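Closing the bag: zippers, sliders and pull hardware on padded carriers
Speaker notes, repair and maintenance session
6 min read

Home Talks Notes Workshop Contact

Opening. Introduce yourself, say that the talk covers coil zippers on soft padded bags and nothing else. Tooth zippers and waterproof zippers were in Živko Radonjić's session before the break; refer people to his handout if they ask. Questions at the end, except on terms, which can be taken as they come up.

Terms first. Chain: the two rows of coil when engaged. Tape: the woven strip the coil is sewn to. Slider: the body that travels. Pull: whatever hangs off the slider's bridge. Stops: top and bottom. Write these on the board and leave them there. Half the confusion in repair tickets comes from "zipper" being used for all five.

Why padded bags are a separate case. On a flat canvas tote the tape lies in one plane and the slider carries very little side load. On a padded bag the panel pushes against the tape from behind, and the tape has to follow the curve of the rim. Load goes up where the curve is tightest. Filling compresses over time, so a bag that closed stiffly in its first month may close easily in its second year with no change to the zipper at all.

The survey. We went through the repair tickets at the Dradovora workshop, 1,169 of them, all soft bags. Pause here and let people read the slide. The ticket form has one box for cause, which is a limitation - a ticket with a worn slider and torn tape gets logged as whichever the bench noticed first. Do not present the categories as clean.

Worn sliders. The slider fails before the coil does. The two plates spread by a small amount and the chain stops engaging behind it. Test: close the zipper, flex the chain sideways over a finger, look for gaps. Squeezing the plates back with pliers gets the customer home. It does not hold, and on plated zinc it sometimes cracks the body. Replace the slider.
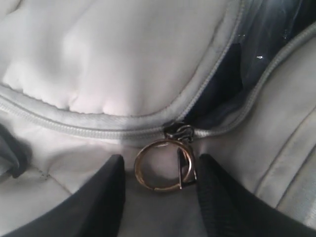
Pull hardware is the part most often altered by the owner. The factory tab snaps, or is too small for gloves, and something gets fitted in its place: cord, a paper clip, a key ring. Split rings are the usual choice and mostly a good one. Consider what hangs from the slider on the gray padded bag - a round split ring with a brassy finish, slightly tarnished, and a darker D-shaped loop next to it. Two points for the audience. A ring gives a larger target for the fingers than a bare slider pull. It also swings, so it can be pulled from any angle, including bad ones. A pull directed away from the line of the chain tips the slider and wears one side of it first. On a curved opening the line of the chain keeps changing, and the hand has to change with it. Demonstrate on the sample bag from the Wivix box.

Ring sizing. A heavy ring on a light slider adds wear at the bridge. If the bridge shows a groove, fit something lighter. Check that the split is fully closed, as an open end will catch the lining.

Linings. Thin lining caught in the slider is the second most common reason a bag comes in. Correct removal: stop, back the slider off in the direction it came from, hold the fabric flat and away from the chain, draw it out along the tape. Never cut from the outside. If the lining is slack along the opening, run a line of stitching parallel to the tape, 2 mm back from the existing seam. Dark linings hide the snag, so use a lamp.

Opening and closing technique. This section sounds trivial and should not be skipped. Support the tape with the free hand just behind the slider. Bring the two sides together before moving it. Do not use the slider to compress the contents. With an overfilled padded bag, press the panel down first, then close in short strokes through the curve.

Cleaning and lubrication. Dry brush, then a damp cloth, then let it dry open. Paraffin wax rubbed on the coil is sufficient. Avoid oil on pale fabric; it wicks into the tape and from there into the padding, and it does not come out. Foulkes stocks the wax in blocks, and the Alusora kit has a smaller one with the brush included.

Bench exercise, 19 minutes. Work in pairs, one bag per pair, 2 spare sliders each. Remove the top stop, take the slider off, inspect both plates, refit, resew the stop. Anyone who finishes early should change the pull and try it through the full curve.

Likely questions. Metal slider on nylon coil: fine, and normal. Locking or non-locking: locking for anything carried on the back. Cost of replacing the full chain: depends on the rim. Piping usually has to be unpicked along with the zipper, and that is most of the labor.

Collect the sliders before people leave. Spare handouts go back in the Wivix box.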